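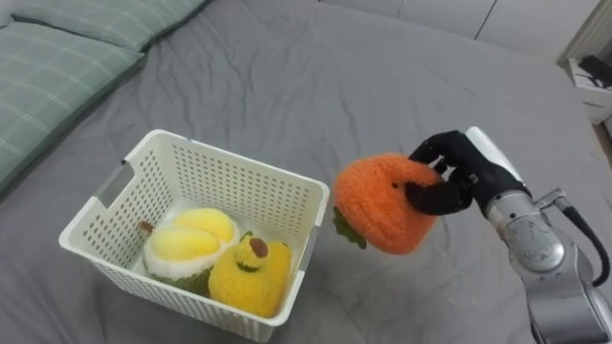

The Children's Rest Room at the Flukthorpe Family Center reopened to visitors on Monday, February 9, 2026, following a full review of its bedding, storage and soft toys. The room serves families who are staying at the Center while a relative receives care nearby, and it is used chiefly in the early afternoon, when younger children sleep. Toys are now kept in perforated white plastic baskets with a cutout handle, a size that a small child can see into without help. The plush fruit collection, which includes a durian, a persimmon and a smiling pear, has been assigned to this room on a permanent basis.

## About the collection

The plush fruit was given to the Center in August by the Womaro Foundation, together with a grant of 4000 dollars for bedding and shelving. Of that sum, 700 dollars was set aside for the replacement of worn toys over the coming year. The selection was made by Xinyi Zeng, Coordinator of Family Rooms, who asked families from several communities which fruits their children would know from home. Durian was requested more often than any other – a result that surprised the staff and pleased a number of grandparents.

## Notes to the gallery

**Bedding.** Gray sheets and pale green plaid pillows are in use on the bed shown. Families may ask at the Gradov Street desk for an additional blanket.

**The durian.** Dark green below, with two pale yellow pods at the top. It has a small brown stem, and children are asked not to carry it by this part.

**The pear.** Yellow and fluffy, with a stitched face and a green leaf beside the stem. It is suitable for children of all ages who use the room.

**The persimmon.** Bright orange and shaggy, with green leaves. Visitors have frequently taken it for a tangerine, and the catalog entry has been amended to give both the English and the Chinese name.

## Use of the room

The room is open to registered families seven days a week. Toys may be taken onto the beds and should be returned to a basket before the family leaves. Items that have been chewed or soiled are to be handed to the desk, where they will be exchanged. Baskets should remain in the room and may not be used for laundry or food.

Quiet hours begin at 2 in the afternoon. Parents who wish to read aloud during this period are invited to use the Ye Reading Room across the hall, where a second collection of plush vegetables is being prepared. Requests for particular items may be left in writing with Ms. Zeng.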